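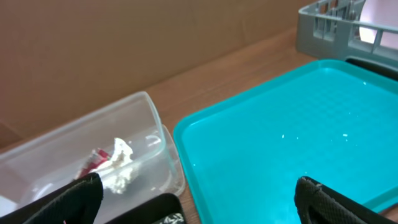 ## 4 准备精油与调配台

本节适用于使用 Purico 便携按摩床和 Amik 加热垫的学员与持证按摩师。开始之前，请先完成第3节中床体的展开和锁定。初次参加实操课的学员，应在带教老师在场时完成本节全部步骤。

### 4.1 检查床面和加热垫

1. 用手掌按压床面四角，确认床腿没有晃动。
2. 将加热垫平铺在床面中央，电源线从床头一侧引出。
3. 铺上床笠，四角拉紧。床笠下面不要再垫毛巾，否则温控探头读数会偏低。
4. 打开控制器，选择第2档，预热6分钟。
5. 预热结束后，用前臂内侧试温。如果觉得烫，降一档再等片刻，不要用风扇吹。

> **注意：** 客人有糖尿病周围神经病变、皮肤感觉减退或近期做过手术的，不要使用加热垫。请在接待表“禁忌”一栏注明，并告知带教老师。

控制器指示灯闪烁时，表示垫子没有接好。关闭电源，重新插紧接头，再开机。连续两次仍然闪烁的，停止使用，贴上“待修”标签，放回器材柜下层。不要自行拆开控制器。

### 4.2 调配基础油

基础油在每次课前现配，不提前装瓶过夜。配方由 Nobuhle Pillay 老师制定，课堂上统一使用，学员个人不作改动。
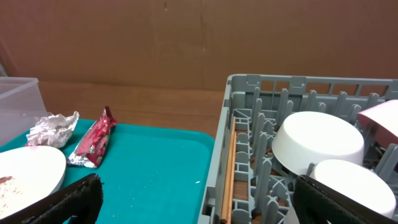 调配前先洗手，剪短指甲，摘下戒指和手表。量杯、滴管和搅拌棒用温水加中性洗涤剂清洗，冲净后擦干，残留的水会缩短油的保存时间。台面铺一层吸油纸，油瓶放在左手边，量杯放在正前方。量杯和小瓶最好放进带凸边的托盘里操作，像图中那只蓝绿色塑料托盘，边沿高出底面，滴漏的油不容易流到桌上。托盘用过后单独清洗，不与客人用的毛巾放在一起。

1. 核对接待表，确认客人对坚果类油脂不过敏。表上没有填写的，当面询问并补填。
2. 在量杯中倒入基础油，读数时视线与刻度平齐。
3. 按配方卡加入精油，逐滴添加，每加完一种就在卡上打勾。
4. 沿杯壁缓慢搅拌，避免产生气泡。
5. 取少量油涂在客人手腕内侧，观察有无发红或刺痛，再开始全身操作。
6. 将配好的油倒入 Ndlovu 压泵瓶，拧紧泵头，空按几下直到出油。

> **警告：** 孕期客人、癫痫患者和哮喘患者只使用不加精油的基础油。不能确定时，一律按不加精油处理。

如果配方卡丢失或字迹不清，不要凭记忆调配。向前台领取新卡，卡片右下角应有 Zodwa Mofokeng 的签字。旧卡交回前台销毁。

泵头压不出油，多半是吸管没有插到底。把泵头旋下，将吸管向下推紧后重装。油温太低时也会出油不畅，可将瓶身放在温水中，水面不要超过瓶肩。不要用微波炉加热压泵瓶。

### 4.3 客人上床前的布置

1. 把头枕支架插入床头两个插孔，听到卡扣声后再放上面垫。
2. 面垫套一次性面巾，开口对准呼吸孔。
3. 调整床高。操作者自然站立，双臂下垂，指关节刚好碰到床面即可。
4. 将圆枕放在床尾。俯卧时垫在脚踝下，仰卧时移到膝盖下。
5. 把压泵瓶插入腰间油瓶套，泵头朝外。
6. 放好大浴巾，调暗灯光，离开房间，让客人自行更衣。
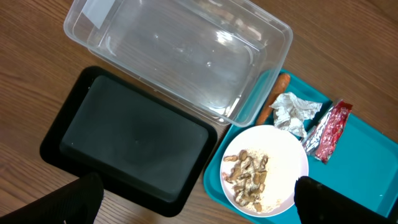 客人更衣期间，操作者在门外等候，敲门得到答复后再进入。进门后先确认客人已用浴巾盖好，再询问床面温度和头枕高度是否合适。头枕需要调整时，请客人先抬起头，一手托住支架，一手松开旋钮。客人头部还压在面垫上时不要松旋钮，支架可能突然下沉。

床体额定承重为155千克，包括客人体重和操作者施加的压力。操作者不得跪在床面或坐在床沿施力。需要较大压力的手法，应降低床高，用体重前移代替手臂发力。

### 4.4 结束后的清洁

1. 关闭加热垫，拔下插头，冷却后再卷起。不要折叠。
2. 取下床笠、浴巾和面垫套，装入洗衣袋。带油的织物不要堆放过夜，也不要高温烘干后立即叠放，有自燃危险。
3. 用消毒湿巾擦拭床面、头枕支架和圆枕，晾干后再收起床体。
4. 压泵瓶中剩余的油倒入废油桶，不倒回原瓶，也不倒进水槽。
5. 用热水加洗涤剂冲洗瓶身和泵头，倒置晾干。
6. 填写使用记录，写明床号、加热档位和有无异常。

> **说明：** Brurnesmont 校区的废油桶放在后门内侧，满至标线时请通知前台更换，不要自行搬运。

床面皮革出现裂纹或接缝处渗油时，在记录中写明位置，并暂停使用该床。小裂纹不可用胶带粘补，胶带边缘会划伤皮肤，也无法彻底消毒。更换床面的步骤见第7节。

本节修订于2024年3月30日。从4月的课程起，4.2中的皮肤测试为必做步骤，未做测试的实操课时不予登记。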